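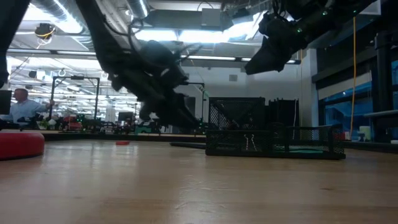 # Seda Worktop Oil

I've been selling Seda from the shop in Granidville for ages and it's still the tin I reach for at home. It's a plain finishing oil for bare or previously oiled wood – tables, desks, shelves, bread boards, the handle of your favourite spade if you like. It goes on thin, smells a bit like walnuts and doesn't turn everything orange!

The recipe is Hannelore Wiegand's. She started mixing it in 1984 for her own kitchen and has changed it once, when she swapped the old drier for a milder one (I still get the odd email asking for the old sort, and sorry, it's gone for good). The small tin holds 142 ml, enough for an average desk with a bit left over for touching up.

## What it's like to use

Stir it, don't shake it. Pour a little on a cotton cloth and rub it in along the grain, then go and make a cup of tea. Come back after 20 minutes and wipe off everything that's still sitting on the surface. I mean everything! Most of the sticky tables I hear about were left with a puddle on them overnight.

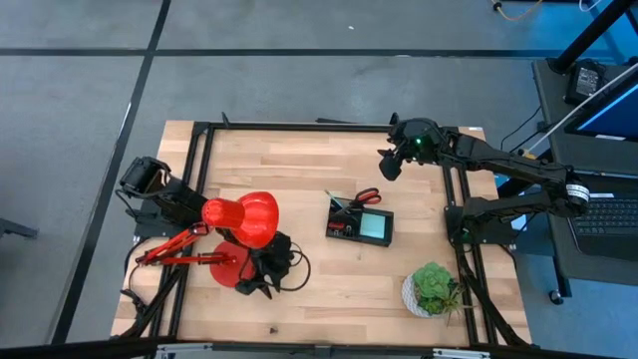 *Photo: Tibor Vida*

Two coats will do for a table that mostly holds paper and a lamp. For a kitchen top I'd give it three, with a night between each, and go easy on it for 7 days while it hardens. You can put things down on it before then, but I'd keep wet mugs and hot pans well away.

Joined strips of different shades come up nicely with it, and the darker ones will deepen more than the pale ones. Try a patch on the underside first if you're fussy about colour. I am, and I've still been caught out by ash, which went much yellower than I wanted.
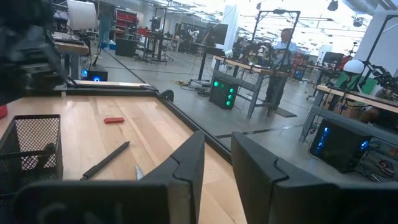 ## Ink, scratches and rings

Oil won't hide a deep scratch, and I'd rather tell you that now than have you send the tin back. Fine ones often fade if you rub a drop in with the soft side of a sponge. Biro needs a light sand with fine paper before you oil over it, and felt tip usually needs more sanding than you'd hope. For white rings, try a warm, dry cloth before you try anything else.

If you're starting on varnished wood, all of the varnish has to come off. Seda can't soak in through it and will just sit on top being tacky. For a varnished piece you'd be better off with Ojo paste wax, a few shelves along from this one. 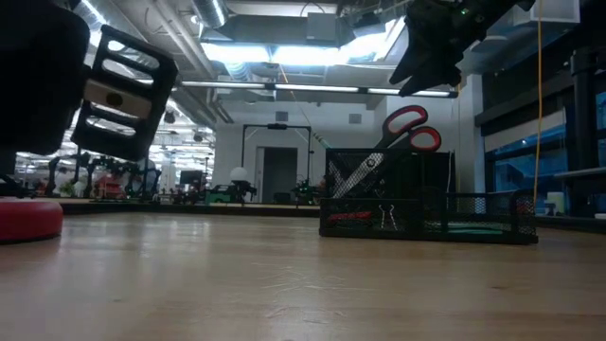

## Sizes and bits to go with it

- **Small tin, 142 ml** – a desk or a few boards
- **Large tin** – kitchen tops and long tables, made to order until June
- **Ondum cloths** – lint-free, washable, sold in a bundle
- **Fine sanding pad** – fits in the hand, good on edges

Oily cloths can heat up and catch fire if they're left in a heap, so spread yours out flat outdoors to dry before it goes in the bin. Keep the lid on tight and store the tin somewhere cool. If a skin forms on top, lift it off with a stick and carry on, as the oil underneath is fine.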